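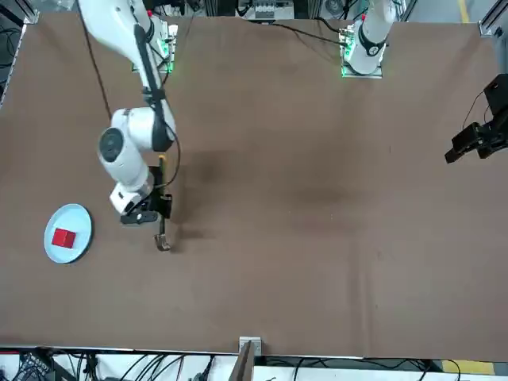 Equipment Planning Officer (robot workcells), part-time, Gronotura

Gronotura is looking for a person who will plan and look after the buying of equipment for our two-arm robot tables. The post is 16 hours a week, for 15 months, with a possible extension. Start is in February, or earlier if you are free.

Until now the engineers have done the purchasing themselves, between other tasks. This worked when we had one table. At our Beltach site we will have several, and we need somebody who keeps the budget in order and knows what must be ordered before it is missing.

Your tasks

Prepare the yearly equipment budget together with the technical lead, with separate lines for arms, grippers, mounting frames, cabling and small consumables such as table cloths and hand tools.
Ask for quotations and compare them on the same basis, including delivery, spare parts and service. For every purchase above our internal limit we need 2 written offers.
Keep the spare parts list up to date. At present it has nearly 40 entries and not all of them are correct.
Plan the floor space, power supply and safety markings for new tables before the order is signed – we have made this mistake already.
Follow delivery dates and inform the team early when something will be late.

What we expect

You have experience in technical purchasing, laboratory management or similar work. You do not need to programme robots, but you should be able to read a data sheet and ask the supplier when a number is not clear. Good written English is necessary. You are comfortable with spreadsheets and with saying no to a colleague in a friendly way.

What we offer

A permanent desk close to the workshop, flexible hours, and travel costs between Gronotura and Beltach. One day a week can be done from home.

How to apply

Please send a CV and a short letter, one page is enough, to the office at Gronotura with the reference "Equipment Planning". Tell us in the letter about one purchase you planned, what it cost in the end and what you would do differently today. Interviews take place at the Beltach site and include a visit to the workshop.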